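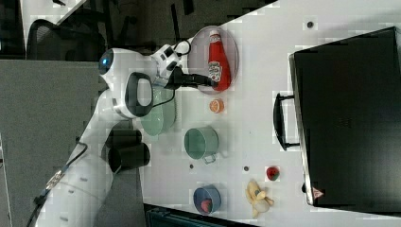

A robotic arm with its gripper closed around the neck of a ketchup bottle.

Table clearing (robotics)

Table clearing is the household chore of removing dishes, food and condiments from a table after a meal, and, in robotics, a test of whether a machine can be trusted to do the same. Most children can manage it by the age at which they learn to avoid it. Machines have had a harder time.

Background

Early factory arms worked with parts that arrived in the same spot, facing the same way, all day long. A dinner table offers no such courtesy. Bottles fall over, bowls get stacked at odd angles, and a half-eaten roll has no standard shape. Clearing also calls for judgment: a plate with two bites left on it may be finished or may be defended.

Practice objects

Laboratories tend to train on toy food, which does not rot, leak or tempt the staff. A typical setup mixes toy fruit with bowls, a pot and a bottle or two. Critics point out that a toy banana weighs the same every day and never goes soft, and that results from a plastic lunch should be read with this in mind.

The bottle problem

Condiment bottles have a small literature of their own. An upright bottle can be gripped around the body. One lying on a plate is often taken by the neck, which is narrow enough for most grippers but leaves the weight hanging off one end. A full bottle and an empty one look alike from outside and swing quite differently when lifted. Squeezing harder helps with the swing and, if the cap is loose, creates a second chore.

The Brultileck trials

In the Brultileck trials, run by Zoi Athanasiadis and Ynyr Watkins, an arm was given 200 attempts at a ten-piece table. It cleared almost 100 of them without help. The authors called this encouraging. A reply by Rozália Štěpánek noted that a waiter with the same record would be encouraged to find other work.

Speed was reported separately, in an appendix.

Home use

Flendenier announced a kitchen arm called the Clallero one July and has since described it as forthcoming. Its published task list covers cups, plates and bowls. Tablecloths, candles and guests who are still eating are listed as unsupported.

See also

Dishwasher loading
Grasp planning
Laundry folding (unsolved)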